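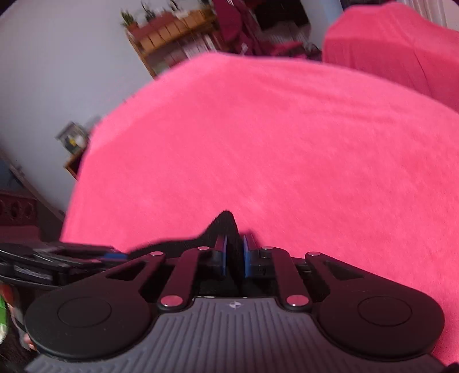

Dobragem de roupa sobre a cama

Prática doméstica de separar, esticar e dobrar peças pequenas de vestuário em cima de uma cama feita, em vez de mesa ou tábua. Comum em quartos que servem também de sala de leitura, com estante e poltrona. A manta funciona como superfície de trabalho — macia, larga, à altura certa para quem fica de pé.

Peças de malha escura. Enrugam pouco mas perdem a forma se puxadas só por uma ponta. Convém segurar por dois lados. Em manta de pelo claro o preto vê-se melhor, em contrapartida o cotão passa de uma para outra. 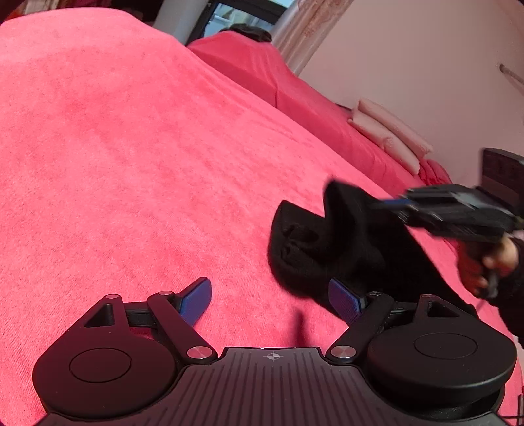

Malha preta amarrotada sobre manta felpuda cor-de-rosa.

Método corrente: abrir a peça, alisar do centro para as bordas, dobrar em 2 no comprimento, depois em terços. Severino Arrieta recomenda faixas de 26 cm para gavetas fundas; Encarnación Pacheco prefere o rolo, que ocupa menos espaco.

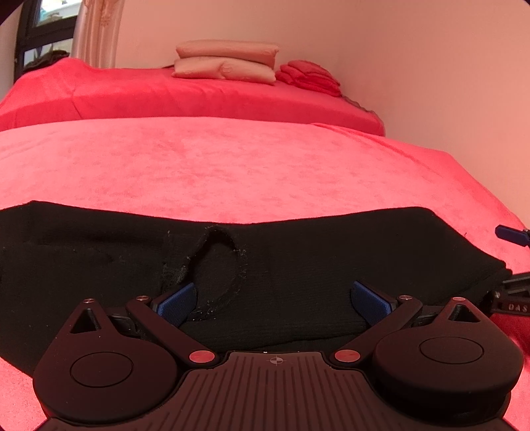 Trunow, outubro — Revisão do verbete. Acrescentada a nota sobre malhas estendidas a toda a largura, ainda sem dobra. Falta fonte para o rolo. Ver tambem: Gaveta; Manta; Cotão.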